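Reporting period: June to date
Prepared by: Carolina Mendes
To: Flor Henao, small producers grant, Likside

## 1. Work completed

The goal for this period was a repeatable process for the Podine bar, a cold process soap with olive oil, coconut oil and shea butter. We poured 17 test batches at the Urden workshop. All used a 5% superfat. Lye concentration was held at 33% for the first nine batches and lowered to 30% for the rest.

Two problems were being tracked. The first was soda ash on the top surface. Covering the molds for the first 24 hours removed most of it at either lye concentration. The second was acceleration with the clove and cinnamon blend, which went from light trace to unworkable in under two minutes. Lowering the soaping temperature to 90°F gave enough time to fill a full slab mold, but not enough for a swirl. The blend will be used in single-color bars only.

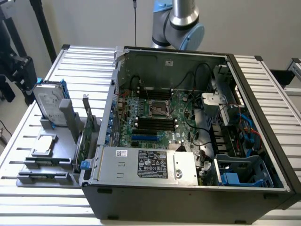 Cure weights were logged by Ju-won Hong at days 1, 7, 14 and 28. Bars poured at 30% lye concentration lost more weight over the cure and warped slightly at the corners. We will go back to 33% for production.

## 2. Output and stock

- Bars cut: 2,012
- Bars rejected for ash, air pockets or drag marks from the cutter: 603
- Most rejects came from the first four batches, before the wire on the cutter was replaced
- Rejected bars are being shredded for a rebatch trial under Bořivoj Brabec
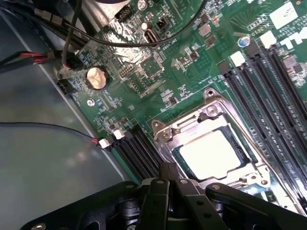 ## 3. Open items

- Labels. Young-sook Ban has the ingredient list in draft. Net weight has to be stated after cure, so final copy waits on the day 28 figures for the last two batches.
- Lavender. The current oil fades by week three. A second supplier, Ok, has sent a sample of 100 grams.
- Curing racks. Space is the limit on batch size at present. A quote for two more racks is attached to the budget sheet.

## 4. Next period

Four production batches at 33%, unscented and lavender only. The rebatch trial will be reported separately. No change to the budget is requested apart from the racks.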